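Home Tickets Projects Wiki Log in

Trudeo student suturing project: right jaw opens late on release

Status: open
Reported by: Idrisa Kariuki
Assigned to: Roscoe Obi
3 comments | 2 watching

1. Symptom

During handoff practice on the skin pad, the right instrument lags on the open command. Closing is normal. The left instrument responds normally in both directions. Log shows 79 ms delay on close and 2000 ms on open. Seen in every run on Thursday.

2. Test position

Left jaws closed near the incision, needle at the cut, right jaws commanded to full open and held. Thread left slack so that it does not load the needle.

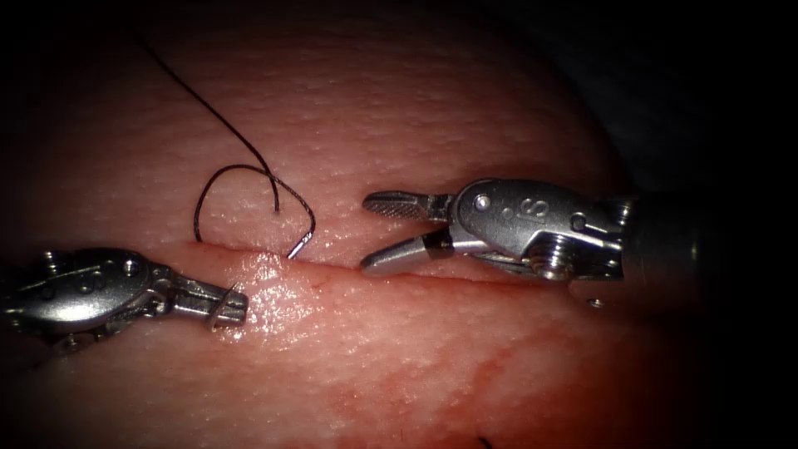
3. Checks done

- Swapped left and right controller channels. Delay stays with the right instrument.
- Grip force limit lowered from 100 to 70 percent. No change.
- Reloaded the October config. No change.

4. Comments

Obi: Channel swap rules out the controller. Check cable tension at the wrist before touching the config again.

Kariuki: Tension is low on the opening side. Will re-tension and rerun.

Iwasaki: Keep the old log. Clémence needs it for the club report.

Share 0 | Comments 3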